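생활 속 '효과' 검증 모임 참여자를 찾습니다 (그루딘 독자 실험실)

먼저 밝혀 둡니다. 이 글을 읽고 "내 삶이 달라지겠구나" 하고 기대하셨다면 다른 모집글을 보시는 편이 낫습니다. 우리가 하는 일은 대체로 지루하고, 결론은 대체로 "차이를 확인하지 못했다"입니다. 그래도 괜찮다는 분을 찾습니다.

그루딘(Grudine)은 수면, 식습관, 집중력에 관한 주장들을 읽고 따져 보는 작은 소식지입니다. 이번에 살펴볼 주장은 "잠들기 전 따뜻한 허브차 한 잔이 숙면을 부른다"는 것입니다. 다들 그렇다고들 합니다. 포장지에도 쓰여 있고 친척 어른도 그렇게 말씀하시고, 저도 한동안 그렇게 믿고 마셨습니다. 그런데 잘 잔 것이 차 때문인지, 차를 마시느라 전화기를 내려놓은 덕인지, 그날 유난히 많이 걸어서인지 제대로 구분해 본 기억이 없습니다. 주변에 물어봐도 비슷했습니다. "느낌이 달라요"라는 대답을 여러 번 들었는데, 무엇과 비교해서 다르냐고 다시 물으면 이야기가 흐려졌습니다.

그래서 직접 해 보려고 합니다. 대단한 연구는 아닙니다. 의학적 결론을 내릴 자격도 없고 그럴 생각도 없습니다. 같은 사람이 차를 마신 밤과 그냥 따뜻한 물을 마신 밤을 각각 기록하고, 그 기록을 나란히 놓고 보는 정도입니다. 맛과 향이 다르니 무엇을 마셨는지는 당연히 알게 됩니다. 이 약점을 없앨 방법을 오래 고민했지만 못 찾았고, 결과를 쓸 때 그대로 적을 예정입니다.

모집 인원
39명. 신청자가 더 많으면 추첨합니다. 사연이 좋다고 먼저 뽑지 않습니다. 사연이 좋은 분일수록 이미 답을 정해 두신 경우가 많았습니다.

기간
1월 중에 시작해 모두 16일 밤을 기록합니다. 차를 마시는 밤과 물을 마시는 밤의 순서는 저희가 무작위로 정해 미리 보내 드립니다. 순서가 마음에 들지 않아도 바꾸지 말아 주세요. 피곤한 날에 맞춰 차를 마시기 시작하면 그 기록은 쓸 수가 없습니다.

하실 일
밤에 정해진 음료를 마시고 시각을 적습니다.
아침에 일어나 3분 안에 끝나는 설문에 답합니다. 잠든 시각(짐작이라도 좋습니다), 깬 횟수, 0점부터 100점까지의 개운함 점수를 묻습니다.
그날 커피를 마셨는지, 술을 마셨는지, 낮잠을 잤는지도 적습니다. 부끄러워하실 것 없습니다. 빈칸이 제일 곤란합니다.
손목에 차는 기기로 잠을 재고 계신 분도 기기 점수는 적지 마세요. 아침에 그 점수를 먼저 보고 나면 개운함 점수가 따라 움직이는 것 같다는 의심을 저희는 아직 버리지 못했습니다. 가능하면 설문을 마친 뒤에 보시기 바랍니다.

이런 분은 신청하실 수 없습니다
임신 중이거나 수유 중인 분, 수면제나 혈액 응고와 관련된 약을 드시는 분, 국화과 식물에 알레르기가 있는 분. 수면 문제로 치료를 받고 계신 분도 이번에는 모시지 않습니다. 진짜로 잠 때문에 괴로우신 분은 소식지의 실험에 기대지 마시고 진료를 받으시기 바랍니다. 교대 근무를 하시는 분도 죄송하지만 제외합니다. 밤이 일정하지 않으면 저희 실력으로는 해석할 수가 없습니다.

드리는 것
티백과 기록지를 우편으로 보내 드립니다. 티백은 저희가 가게에서 제값을 주고 삽니다. 부라(Vura)라는 차 업체에서 무상 제공을 제안했지만 사양했습니다. 선의였을 것입니다. 다만 공짜로 받은 차가 효과 없다고 쓰는 일이 얼마나 껄끄러운지 저희 스스로를 별로 믿지 않습니다.
끝까지 기록하신 분께는 소정의 도서 상품권을 드립니다. 기록을 며칠 빠뜨리셨더라도 빠뜨렸다고 적어 주시면 똑같이 드립니다. 나중에 몰아서 채운 기록보다 빈 기록이 훨씬 낫습니다.

자주 받는 질문 가운데 몇 가지
차를 싫어해도 되느냐고들 하십니다. 됩니다. 오히려 반갑습니다. 지금까지 관심을 보이신 분들이 거의 다 허브차 애호가라서 걱정하던 참입니다.
설탕이나 꿀을 넣어도 되느냐는 질문도 많은데, 이번에는 넣지 말아 주세요.
결과를 미리 알려 달라는 요청은 받지 않습니다. 전원의 기록이 모이기 전에는 저희도 열어 보지 않습니다.
개인별 결과는 원하시는 분께만 보내 드립니다. 한 사람의 기록으로 "나는 차가 듣는 체질"이라고 말하기에는 밤이 너무 적다는 점을 미리 말씀드립니다.

개인 정보
이름과 주소는 우편 발송에만 쓰고, 기록에는 번호만 남깁니다. 결과를 실은 뒤 주소는 지웁니다. 번호만 남은 기록 전체는 누구나 내려받을 수 있게 공개할 예정이니, 이것이 불편하시면 신청하지 않으시는 것이 맞습니다.

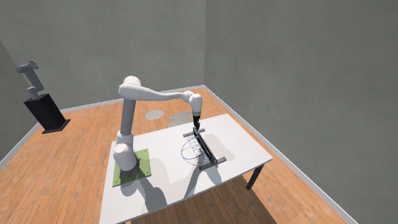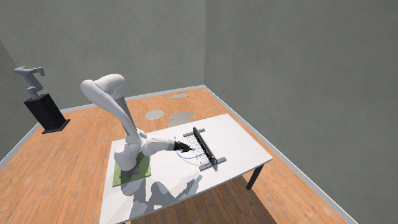
신청 방법
그루딘 누리집의 신청서에 답해 주세요. 질문 중에 "허브차가 숙면에 도움이 된다고 생각하십니까"가 있습니다. 어느 쪽으로 답하셔도 선정에는 영향이 없고, 나중에 기대와 결과를 견주어 볼 때만 씁니다. 전화 접수는 받지 않습니다. 신청 확인 메일이 오지 않으면 스팸함을 먼저 봐 주시고, 거기에도 없으면 다시 신청하지 말고 편지함 주소로 한 줄만 남겨 주세요. 같은 분이 두 번 신청하시면 추첨이 엉킵니다.

선정되신 분께는 동의서와 음료 순서표를 함께 보냅니다. 동의서는 길지 않으니 꼭 읽고 서명해 주세요. 중간에 그만두고 싶으시면 이유를 적지 않고 그만두셔도 됩니다.

그루딘 독자 실험실 드림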